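Coat drive wants them folded, not stuffed

Vetmont, Sunday, November 29, 2020. The winter coat drive at Nowicki Hall is past the halfway mark and the sorting tables are full. 38 bags in by Saturday lunchtime. Trouble is most of them came in as a ball.

Organizers are asking anybody still clearing closets to fold jackets at home before dropping off. Puffy ones mostly. A down jacket jammed in a grocery bag takes up a whole shelf by itself, and the zips catch on everything else in there.

Drop-off is the side door on Pukthorpe Road, weekday evenings until 7. Masks on, one household at a time, leave bags on the cart and go. No shoes this year. No blankets either, the shelter has plenty.

Kids sizes are short. So are men's larges. 17 requests for childrens coats still open as of last night, and the list goes back out on Monday.

How to fold: do up the front first, check the pockets (29 single gloves so far, plus a set of car keys, please call if they are yours). Lay it out flat on the bed with the arms out to the sides. Smooth the hem down, it likes to roll under. Arms in across the body, then fold up from the bottom in thirds, pressing the air out as you go. Slow is better, down doesnt like being squashed fast. Tie with string or a strip of old T-shirt.

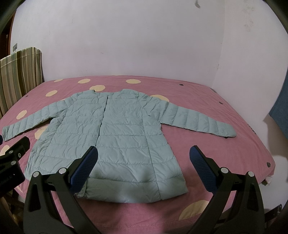
Vol. 12, No. 38 - Page 3

Quilted jackets with no collar, like the mint green one on the polka dot spread, are the easiest of the lot. Nothing to tuck at the neck. With hoods, fold the hood down over the back before you start on the arms.

Washing: only if it needs it, and it has to be bone dry before it gets bagged. Zuvum Laundry on the square is running donated coats through the big dryers free until the drive ends.

Coats go out the second week of December.

Comments (3)

marshroad_mom: Is it ok if a snap is missing? Otherwise good as new

oldtimer52: Did four last night, got them all in one bag. Thirds works

P. in Vetmont: what about vests

Contact the newsroom | Copyright 2020 Vetmont Weekly | Back to top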